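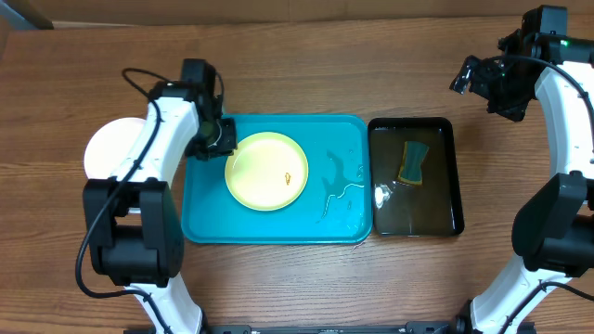

Citstead Housing Renewal Programme
Progress report to the Lacerda Fund
July 23, 2025
Prepared by Maiara Sampaio, programme manager

1. Position at the end of June

The programme covers 2,261 homes across the Citstead estates. Of these, 2,142 have now had a full condition survey and 1,946 have a signed works agreement with the household. The remaining surveys are nearly all in the Zeda blocks, where access has been slow and where a number of flats are sublet without our having the current occupier's details.

Works are under way on three of the four sites. Cokadton Road has not started. The reasons are set out in section 4.

Spending is within the approved budget for the quarter. The drawdown request sent with this report is lower than forecast, mainly on account of the late start at Cokadton Road.

2. Works by site

Citstead North. Roofs are finished on the first two terraces and scaffolding has moved to the third. Window replacement follows behind the roofers and is keeping pace. The contractor has changed the order of the rear elevations so that the shared drying yard can stay open over the summer. Snagging on the first terrace took longer than it should have. Most of the items were sealant and sill trims, and the contractor has put a second finisher on the job.

Citstead South. Kitchens and bathrooms are being done one stairwell at a time. Residents are without a working kitchen for longer than the period given in the original leaflet. We have reissued the leaflet with a more realistic period and extended the meal allowance to match. Electrical rewiring turned up old aluminium cable in two stairwells, which was not in the survey. The cost has been met from contingency.

Zeda. The heating replacement has begun in the low block. The tall block is waiting for the lift to be signed off, as boilers and cylinders cannot reasonably be carried up by hand. The lift inspector is booked. External insulation at Zeda was approved by the planning office in June, with one condition on the colour of the render at street level. We have accepted the condition.

Cokadton Road. No works on site. Fencing is up and the existing garages have been cleared.

3. Residents

Forty complaints were logged in the quarter. The largest group concerned dust and noise at Citstead South, followed by missed appointments. Missed appointments are a problem of our own making — two diaries were being kept, one by us and one by the contractor, and they did not agree. There has been a single diary from the middle of June and the number of missed visits has fallen, though it is too early to call it settled.

Kátia Amaral joined as resident liaison officer at the start of the quarter. She holds a drop-in at Citstead South and another at Zeda, and has visited most of the households that had not replied to letters. Many of the recent works agreements were signed on those visits. A good number of the people she saw had not understood that rents would stay at their present level after the works, and the wording of the standard letter has been changed.

Temporary moves have been needed for households with medical equipment or very young children. All have been housed within Citstead apart from one family, who asked to be nearer to relatives and were placed outside the area at their own request.

4. Cokadton Road

The site was due to start in the spring. Two matters have held it up.

The first is the sewer. The utility's drawings show the main running under the footway, but trial pits found it inside our boundary and under the line of the new foundations for the end block. The engineer has put forward two options: diverting the sewer, or moving the end block and losing a row of parking spaces. We prefer the second, which is cheaper and does not depend on the utility's timetable. It does need an amended planning drawing, and this has been submitted.

The second is title. A narrow strip at the back of the garages was never transferred with the rest of the land. The owner has been traced and has agreed in principle to sell. Solicitors are dealing with it.

If both are resolved as expected, groundworks can begin in the autumn. We are not asking the Fund to change the end date of the programme at this stage — the question will be raised in the next report if the title has not come through.

5. Risks

Timber and insulation board prices have been steady. Plasterers are hard to find and the rate has gone up twice. The contractor at Citstead South carries this under a fixed price, but Zeda is on measured rates and we should expect to pay more there.

The unsigned households at Zeda remain a concern. The heating works can go round them, the external insulation cannot. Legal advice on access has been requested.

6. Decisions asked of the Fund

To note the position on surveys and works agreements.

To approve the use of contingency for the rewiring at Citstead South.

To agree the revised layout at Cokadton Road, subject to planning.

To release the quarterly payment as set out in the drawdown request.

7. Next quarter

Complete the outstanding surveys at Zeda. Finish roofs at Citstead North. Start external insulation on the low block at Zeda, weather allowing. Appoint the groundworks contractor for Cokadton Road, with the contract not to be signed until the strip of land is ours.

Queries on the figures should go to Maiara Sampaio. Queries on resident matters can go direct to Kátia Amaral.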